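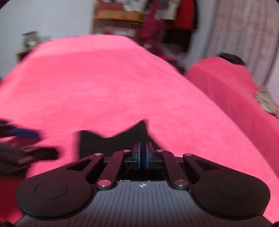
幻灯片1　开场，标题页：《我是怎么把觉睡回来的》

2024年11月26日，Itance 晚间分享，讲稿自用版

（先别急着说话，等后排坐好。水放左手边，上回放右边碰翻了。）

大家晚上好！先讲清楚，我不是医生，也没学过心理学，我就是一个睡不好睡了好几年、后来慢慢睡好了一点的普通人。所以今天讲的全是我自己的事，有用您就拿走，没用就当听个热闹。要是您打呼噜打得自己都憋醒，或者一连好多个星期整夜睡不着，那请去看医生，别听我的。（这句一定要讲，讲慢一点。）

我先问一下，昨天晚上躺下以后还看了手机的，举个手？（等一等，自己也举手。）好，放下吧，我也看了，看别人怎么修一把旧椅子，看到人家上完第三遍漆，我那椅子还没影呢，觉先没了。

从去年冬天讲起。那阵子我在 Rindora 排版组做小样，活儿倒不算多，就是收尾总拖到很晚。回家洗完澡人是累的，往床上一倒，脑子反而开机了：白天那封邮件是不是语气太冲？冰箱里的豆腐是不是该扔了？然后就开始算，现在睡着还能睡几个小时，再过一会儿又算一遍，越算越少，越少越气。会算这道题的朋友应该不少吧？（看观众，有人笑就停一下。）

二月份我终于烦了，开始记睡眠日记。就一个小本子，放在厨房，早上等水开的时候写。写什么呢？几点关灯，估摸着几点睡着，夜里醒没醒，前一天喝了什么，早上起来是什么心情。有几天我偷懒，心情那一栏只写了个“唉”。一共记下来124个晚上，中间断过，出差那几天没带本子，回来也没补，补的不作数。

（翻页前讲本子为什么放厨房：放床头试过，醒了就想翻，翻了更睡不着。）

本子记了一阵子，我看出来的第一件事挺没面子的。我一直觉得自己是“压力大所以失眠”，多体面的理由啊。结果翻回去看，睡得最糟的那些晚上，有一大半下午喝了奶茶，而且是大杯。压力当然也有，可是奶茶白纸黑字记在那儿，赖不掉。我后来把奶茶挪到午饭前，一开始特别难受，过了一阵也就习惯了。现在下午馋了就喝大麦茶，味道嘛，您就当它是奶茶的远房亲戚。

第二件事跟床有关系。我以前住的地方小，床就是沙发，沙发就是办公桌，吃饭也在上面，薯片渣子掉进被子里，半夜翻身咔嚓一声。您说躺上去它算什么呢？算上班还是算休息？我自己都说不清。所以我给自己定了一条：床上只躺着，电脑不许上床，碗更不许上床。听着像管小孩，可我执行得挺高兴的，还专门跑去 Okoro 那个旧货集市淘了把椅子（对，没有修漆，直接用的）。
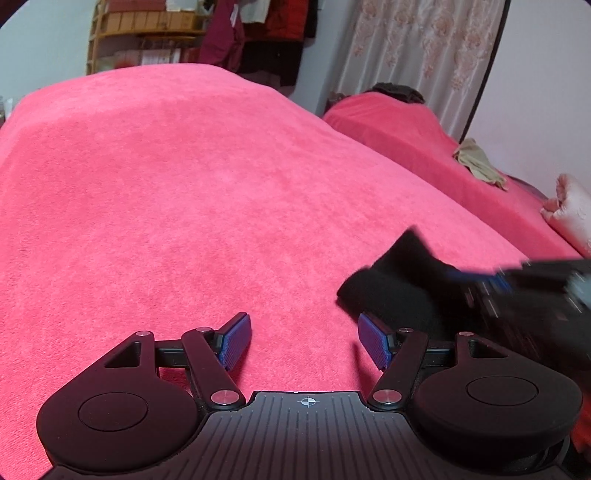 有位听众在 Drinetura 那场听到这里就插嘴了，说她家一共就一间屋，除了床没有别的地方能坐，孩子写作业也在床上，这条规矩她没法守，问我是不是只有房子大的人才配睡好觉。

问得我当场脸红。我回家想了很久，后来在稿子里改成这样：实在没地方，就分时间，不分地方。白天床上铺一块布，坐的、写的、吃的都在布上；到点了把布一收，叠好放一边，再躺下。她后来托人带话，说试了，孩子倒是很喜欢收布这个动作，抢着收，大人睡得怎么样她没提，我也不好意思追问。这个办法我讲给好几拨人听过，有人觉得好用，有人嫌麻烦，嫌麻烦的就算了，别为了睡觉再给自己添一件烦心事。

（这里喝水。如果时间紧，下面被子那段可以跳过。）

顺便聊聊被子。我是个特别怕冷的人，以前冬天恨不得盖三层，半夜热醒，一脚蹬开，再冻醒，一晚上净忙活这个了。后来换成一床薄一点的，脚那头另外搭一条毯子，冷了用脚勾上来，热了踢下去，人不用全醒。我妈看了说像喂小动物。选什么料子我真给不了建议，我同事就爱硬邦邦的棉布，我摸着像躺在桌布上，各人有各人的皮肤。您要是买新的，去店里把手伸进去多待一会儿，别光看颜色！我就因为颜色买过一条，扎得我脖子痒了一个冬天，现在给阳台上的花盆保温呢。

接下来讲躺下以后怎么办。这一段问的人最多，讲慢点。

我的做法是这样：关灯以后要是感觉过了15分钟还没睡着，就起来。注意我说的是“感觉”，不要看表，看表就又开始做算术题了。起来干什么呢？去厨房坐着，开小灯，看一本特别没意思的书。我用的是一本老式热水器说明书合集，真的，谁送的我忘了，排版还挺讲究，字距舒服，就是内容让人眼皮发沉。看到第2页一般就困了，困了再回床上。有一回没困，反倒学会了怎么排水垢，那也不亏嘛。

还有一个办法对付脑子里的小会议：睡前写纸条。把明天要操心的事写下来，写满200多字就停笔，再多就不许写了，纸条压在杯子底下。我发现大部分事情写下来以后都特别短，什么“回邮件”“买电池”“问房东门铃”，在脑子里它们可都是长篇小说。有的纸条第二天早上看，连我自己都不认识那几个字，那也就不用操心了。

不管用的我也老实讲。数羊，不管用，我数着数着开始给羊编号排队。听雨声，我会想上厕所。睡前跑步，把自己跑得红光满面，躺下跟要去开运动会似的。泡脚还行，冬天挺舒服，就是倒水那一下人又清醒了，所以后来改成晚饭后泡，看着电视泡，泡完还有大半个晚上慢慢凉下来。

（观众里如果有上夜班的，主动提一句：我没上过夜班，这些时间安排套不上，散场以后很想听听您是怎么睡的。）
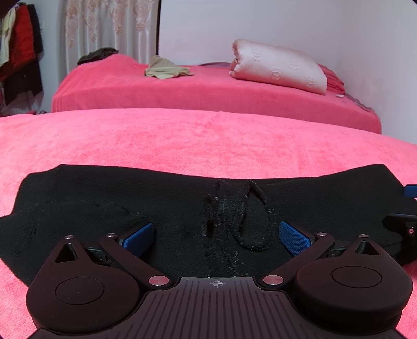

幻灯片3　最后一段：周末要不要补觉

我以前是补觉大户，休息日睡到中午，早饭午饭一起吃，下午头昏，晚上又不困，到上班前一夜干脆睁眼到天亮。后来试着休息日也差不多按平时的点起，顶多赖一小会儿。头一个月真是恨自己，闹钟一响就想把它扔到楼下去。能坚持下来靠的是早点：我家楼下那家豆浆铺，去晚了油条就没了，我给自己立的规矩是起得来才有油条。人嘛，总得有点盼头！

午睡我还是睡的，短短一觉，坐着睡，不躺。躺下去就收不住了，醒来天都黑了，嘴里发苦，以为错过了一个世纪。

现在呢，我也不是每天都睡得好。上个礼拜就有一晚上又在那儿想邮件，想到后来自己起来去看热水器说明书了。不过早上本子上写的是“还行”，跟以前那一排“唉”比，我挺满意的。本子我带来了，休息的时候放在签到桌上，大家可以翻，奶茶那几页折了角，笑的时候小声一点。

（提问环节。常问的：褪黑素怎么样？答：没吃过，请问医生。打呼噜的伴侣怎么办？答：我用耳塞，软的那种，记得常换。养猫的怎么办？答：我也想知道，我家那只天没亮就踩我脸。）

（结束前提醒：空白的日记页在门口，自己拿。杯子请放回茶水间。）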